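Miva Mesh Desk Organiser, Black
October
By Vlasta Tomić

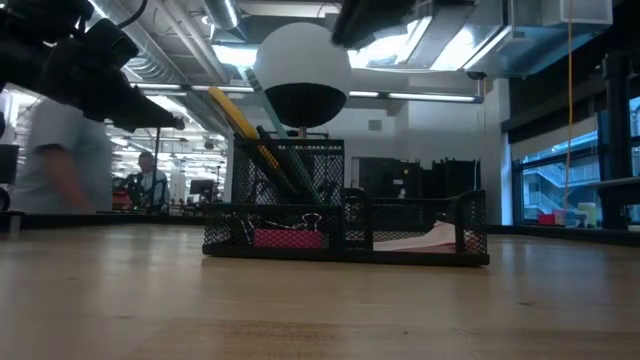 Black mesh organiser with pencils, a pen and sticky notes.

The Miva keeps pens, notes and clips together at one end of the desk. Tall pen cup, open tray, solid rims. Item no. 1569.

Weight 391 g. Supplied assembled. Wipe with a dry cloth and keep out of damp rooms, as the finish can mark.

Sold singly or in cartons of 20. Trade orders are packed at our Kumville depot and go out the next working day if placed before 2 pm. Matching letter tray sold separately under Trokden.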